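From: Muchen Wan
To: bradow-smallparts
Date: 2025-02-01
Subject: Re: [smallparts] Dropped pins and the "no set-down" rule

Birutė Kuusk wrote:

> Hello all. As promised, here is what we learned at Zultholm after
> switching to direct passing. The old way, one side of the bench took
> the pin out of the bin, set it on the felt, and the other side picked
> it up. Pins rolled. Now the pin goes straight from one to the other
> and never touches the bench. Since September we have moved 3,830 of
> them this way and the floor is clean. I think everybody on this list
> should drop the felt pads and the trays and go to direct passing for
> anything smooth and round.
>
> It is faster, too. I would not have believed how much faster. Also the
> parts come through with fewer marks on them. I would like to put this
> in the list guide as the recommended way unless there are objections.
>
> Birutė

Birutė, thanks for writing it up, and I'm glad the floor is clean. I do have objections, so please hold off on the guide for a bit.

First, "the floor is clean" is not a drop count. Our floor at Clindoldale looked spotless for a month and then we pulled out the drawer unit and found a whole little colony of pins behind it. If you have moved 3,830 pins, how many went out of the bin and how many arrived? Those two numbers are all I want. If they match, I'll shut up about this part.

Second, which pins? You say "smooth and round" as if that was one kind of thing. The Sakalauskas ones we buy come with a light film of oil, and you can't hold them the way you hold a dry one. I also have a box of older ones with a knurled end that practically anybody could pass in the dark. If your batch was mostly those, then of course it went well.

Third, faster compared to what? Setting a pin on felt takes no time at all. What takes time is the other side looking for it, and you can fix that with a tray that has a groove in it. I bought a grooved tray and used it for a batch of 200. Nothing rolled anywhere. It's a boring fix, but I would like to see direct passing beat the grooved tray, and so far it has only beaten a flat felt pad, which I think we all agree is a bad way to put down a cylinder.

I went through your notes again and the part I have the most trouble with is the handover. Here are my comments in the same order as your steps.

1. Take the pin from the bin.

No argument. I would add: take it by the middle. People grab whatever end is sticking up and then there is nothing left for the other side to hold except a stub.

2. Bring it to the center of the bench.

Fine, but over what? You have removed the tray. Passing in mid-air over a bare bench means that a miss goes to the floor. Leave the tray where it is and pass above it. I don't see what you lose.

3. Hand it over.

You give this one line, and it's the whole job. A small shiny cylinder leaves very little room once it is pinched from one side and the other side's tips have come right up to it. "Let go when the other side has it" does not tell me how the first side is supposed to know. With something the size of a dinner roll you feel the tug. With one of these I'm not convinced you feel anything, and if both sides squeeze a bit off-center it can shoot out like a watermelon seed.

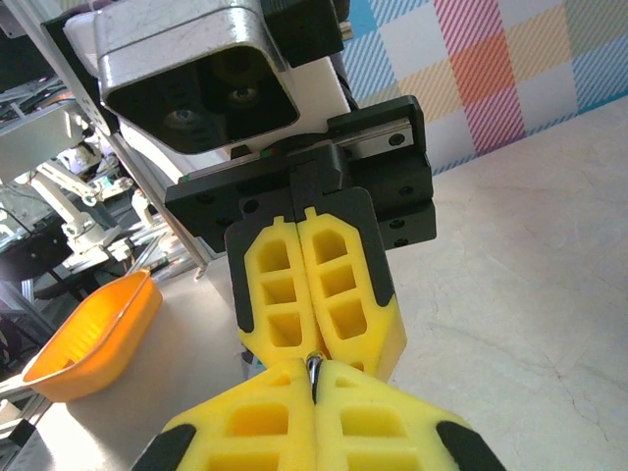 4. Put it in the rack.

Your notes say "straight in." Does it arrive pointing the right way? Mine don't, when I pass them. I end up turning each one before it will go in the hole, and turning is when I drop them. So I suspect some of the drops have just moved from step 3 to step 4 — and they wouldn't show up as handover drops if that's the only place you are looking.

On the marks: maybe. I would like to see a few from each method under the same lamp. Polished metal shows every smudge, and I have more than once called something a scratch that came off with a cloth.

What I would accept for the guide: one counted run of 125 pins passed directly, and another 125 through a grooved tray, same pins, same people, oil wiped off for both. Write down every drop and where it happened. If somebody at Zultholm can do the direct run I'll do the tray run here, and then we swap. If direct passing wins I will rewrite that page of the guide myself.

Until then I would leave the page alone. We changed it once before on somebody's good month (it was mine, the magnet mat business) and then had to change it back.

One more thing, unrelated. The Bradow lids in the last shipment don't snap shut on the small bins. Has anybody else had that, or did I get a bad box?

Muchen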